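Allstead rebuilds liquid-handling cell after gripper faults

Apr 9, 2021

Allstead has finished reworking the liquid-handling cell at its Hosoda site, following a run of faults in which the robot arm set tip racks down slightly out of place. The cell went back into daily use this week after 457 test moves without a stop.

The company said the trouble came from the taught positions, which had been carried over from an older deck layout. When a rack was put down even a little off its mark, the pipetting head would later fail to pick up a full row of tips and the run would halt until someone came to clear it. The log showed 518 such halts over the winter, most of them at night.

Itsuki Kobori, who looks after the cell, has taught every position again from scratch. The new layout was worked out first in Soter, the simulation package the site uses for planning, and then copied across to the real machine. Kobori said checking the arm's path on screen saved a good deal of time, as the gripper has to come down close to the back of the deck and there is little room to spare beside the racks.
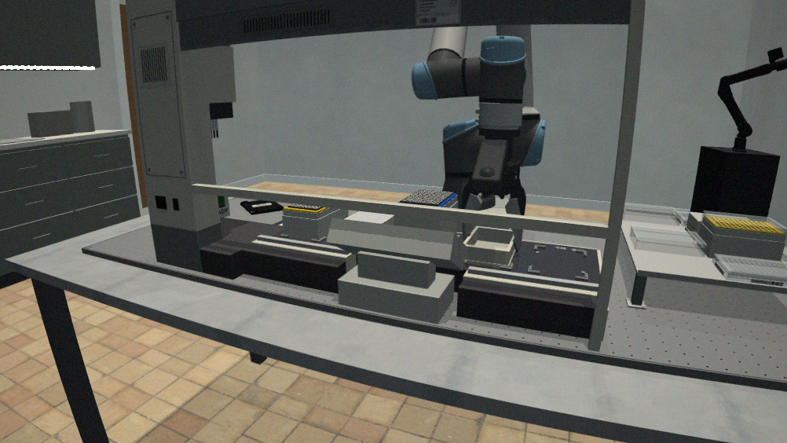

The height of each pick is now checked with a feeler gauge before the position is saved, and the arm approaches at low speed for the last stretch. Two of the old positions have been dropped altogether – both needed the elbow to fold further than Kobori was happy with.

Skivby, which supplied the gripper, also replaced the finger pads. The old pair had worn unevenly and no longer closed square on a rack. Pads will now be changed every six months whether they look worn or not, with the next set due to be checked in June.

Staff have a shorter start-up routine as well. The arm is sent to its home position, the gripper is opened and closed on a reference block, and one empty rack is moved out and back. If the rack does not sit flat on its return, the cell is left off and the position is taught again before any samples are loaded.

Allstead plans to make the same changes to a second cell at the site, which still runs on the old positions. No date has been set for that work.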